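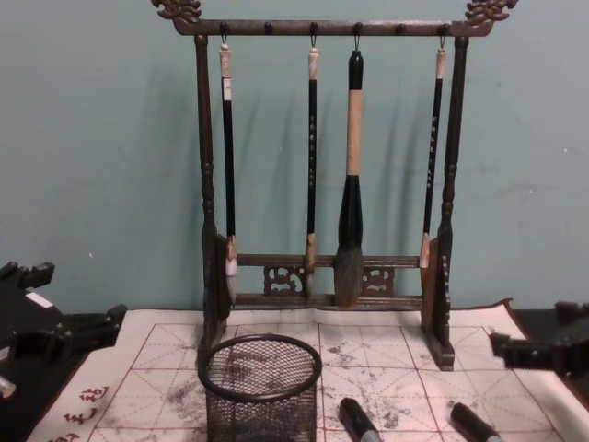 Stetport Brush Hanging Set

README, version 2

What this is

A collection of 179 short recordings of people hanging calligraphy brushes on a rack, taking them down again, and setting out or clearing the practice table around them. Recorded in October in a rented classroom in Stetport. The recordings are sorted into 13 folders, one per task.

Version 1 called itself "a complete record of calligraphy studio upkeep." It was nothing of the kind. There is very little upkeep in it and no studio to speak of. The title has been changed and the claim is gone.

What the tasks cover

Hanging a brush by its loop
Taking a brush off its hook
Moving a brush from one hook to another
Swapping two brushes
Hanging the largest brush with others already in place
Sliding the rack along the felt
Turning the rack to face the other way
Straightening the felt mat
Laying a brush flat on the felt
Rolling a brush in a bamboo mat
Setting out paper and weights
Clearing paper and weights
Putting the table back as it was

The last folder is the weakest. "As it was" was left to whoever was at the table, and their ideas of it differ a good deal. Use it if you want variety. Don't use it as a standard for anything.

The rack

Dark brown wood, two turned posts, a top bar with dragon-head finials at the ends, and a lower crossbar with openwork cloud panels. Hooks and small round knobs alternate under the top bar. The seller, Esposito, listed it as rosewood. We have seen no evidence for that and the label field just says "wood." Please don't "correct" it.

The knobs matter if you are labeling. They look enough like hooks at a glance that 12 recordings in version 1 were tagged as hung on a knob. All of them were on hooks. Those tags have been fixed.

The brushes

Brushes are named by what they look like, never by hair type. Sellers will call anything wolf, goat or weasel, and we had no good way to check. The one with the big bushy gray-brown head is "large." The slim black-handled ones are told apart by head and by the writing on the shaft where there is some. The writing itself is not transcribed.

Nothing in the set shows how a brush ought to be cared for. Brushes were hung head down the whole time, the usual advice, and we make no claim that it does them any good compared with lying flat on a towel. People have strong feelings about this. The recordings can't settle it.

No ink was used. Some brushes were rinsed before a take and some weren't, and the notes on which was which are too patchy to publish. There is no wet or dry label for that reason. If you find yourself guessing from the shape of the tip, stop.

Labels

Each recording has a task name, a start time, an end time and a result. The result is "done," "partly done" or "not done." A brush counts as hung when its loop is over the hook and the hand has let go. Still swinging is fine. A brush that falls after the hand lets go is "not done," even if it hung there for a while first.

The end times are softer than they look. Two labelers went over the same folder and disagreed mostly about when a hand had let go. Treat anything finer than a second with suspicion.

Known problems

One rack, one felt mat, one pale wall. If your method works on this set, you know it works on this rack.

The thin brushes throw shadows on the wall that are easy to mistake for more brushes. Check your counts.

The Voltum desk lamp was moved partway through the month and the notes don't say when. Shadows fall differently in the later folders.

Several people at the table had handled brushes for years and several never had. This wasn't recorded per take. We should have done it.

Changes since version 1

Title and summary rewritten. Knob tags fixed. The "skill score" column removed, as it was one person's opinion with a decimal point on it. Duplicate takes in the paper and weights folders deleted.

Use

Free for research and teaching under the Varance open terms, included in the download. Report label errors with the folder name and take number. Reports that just say a clip "looks off" will be read, but probably not acted on.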